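FOR IMMEDIATE RELEASE 10/6/25

Kozma 3 software update now rolling out to all Vukell phones

Camera, battery and call fixes. Free, over the air, starts today.

KASTPORT - Vukell has started sending out the Kozma 3 update to its Dularetti phones. Unlocked models first. Carrier models as each carrier signs off, dates to follow on the support page.

The update is 871 MB. Wi-Fi recommended, and at least half a charge on the battery. Phone restarts once on its own, then spends a few minutes sorting out apps. It may feel warm during that part. Leave it alone and let it finish.

What's in it:

Camera. Faster shutter indoors, so fewer smeared shots of kids and pets. Greens and dark reds no longer go muddy under warm bulbs, which was the number one complaint on the user forum since July. Night mode can now be turned off and will stay off. The old build switched it back on every time the camera app closed.

Battery. Background sync gets grouped overnight. Battery screen now lists apps by the hour, with a button to stop any of them right there.

Calls. Echo on speakerphone fixed. Bluetooth drops in older cars fixed for most head units, still working on teh rest. Visual voicemail loads without opening the app twice.

Keyboard. Swipe typing learns names from contacts again. Long press on the period key brings back the full symbol row.

Security. September and October patches, both included.

The beta ran for 3 months with 3,000 testers, and more than 200 separate bug reports were closed before the build was locked. Testers on the last beta do get the final version, but as a smaller download. No need to wipe the phone. Anyone who left the beta early should check for updates by hand, Settings, then System, then Update.

Known issues at launch. Two home screen widgets (weather, step count) can show yesterday's numbers until tapped. Some third party launchers lose there icon badges after the restart; clearing the launcher's cache brings them back. Both are on the list for the next patch.
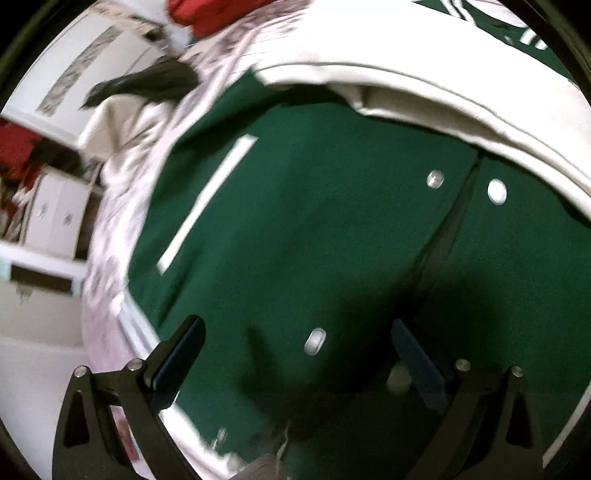 Jingyi Fan said the color change alone was worth the download, and that indoor photos on the final build "look like the stuff I was pointing at, finally." Fan also asked for a manual white balance slider, and wants it in the main camera screen, a menu won't do. Request is logged, no date yet.

Older Dularetti phones get the security patches and the call fixes only. The new camera processing needs the newer chip. A full model list is on the support page along with the complete changelog.

Rollout goes in batches. If the update isn't showing yet, check again in a day or two.

Review builds and screenshots on request from the Vukell press desk, Kastport.

###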